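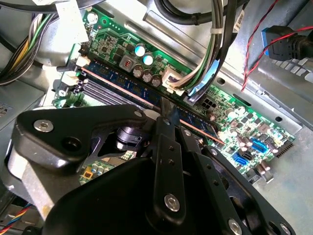
A blue RAM module seated in a green motherboard, with the case open.

How to Add Memory to an Old Desktop (and Figure Out What to Buy First)

My mom's old tower was taking so long to open her email that she'd go make coffee while she waited. She was ready to buy a new one. I talked her into letting me try more memory first, and I've done the same job on a bunch of family computers since then, so I figured I'd write down how I go about it.

Do you even need more?

Open up everything you normally have going at once: browser, music, that spreadsheet you never close. On Windows, press Ctrl+Shift+Esc and click the Performance tab, then Memory. If it's sitting way up near full and the computer is dragging, more memory will probably help. If it's only half used, your slowdown is coming from someplace else (a tired old hard drive is my usual suspect).

While you're on that screen, write down how much you have and how many slots are used. Some computers show the slot count wrong, so I always peek inside before I order anything.

Buying the right kind

Memory comes in generations, DDR3, DDR4, DDR5 and so on, and they don't mix. The notch on the bottom edge is in a different place on each, so the wrong one won't go in no matter how hard you push. Please don't push! Look up your computer or motherboard model, find the manual, and check three things: the generation, the most it can take in total, and the biggest stick allowed per slot. Desktop sticks are long and laptop ones are short, and yes, I have ordered the short ones by mistake.

I got my last pair used from a little shop in Wollville, and they had an 18 day return window, so I ran my tests the same night.

Getting in there

Back up anything you'd be sad to lose. Shut down all the way (not sleep), switch off the power supply at the back, pull the cord, and hold the power button in for 6 seconds or so to drain what's left. Then take off the side panel and lay the case flat on a table. Touch bare metal on the case before you reach in, and again whenever you've wandered off and come back.

Push the little clips at the ends of the slot outward. Some boards only have a clip that moves on one end. If you're taking an old stick out, it'll pop up a bit and you can lift it by the edges. Try not to touch the gold contacts.

Line up the notch on the new one, set it in the slot, and press down with a thumb on each end until the clips snap in. It takes more force than you'd like the first time. My neighbor Andor Juhász still calls me over just for this step.

If you have four slots and two sticks, check the manual for which two to use. It's often the second and fourth, counting out from the processor, but not on every board.

First start

Plug in and turn it on before you put the panel back. A first boot can sit on a black screen for a minute or two, so give it time. If you get beeps or nothing at all, power off, unplug, and reseat everything. Still nothing? Try one stick at a time.

Once you're in, check that the new total shows up, then type "Windows Memory Diagnostic" in the Start menu and let it run.

Updated August 2026: added the bit about slot order after a couple of you asked.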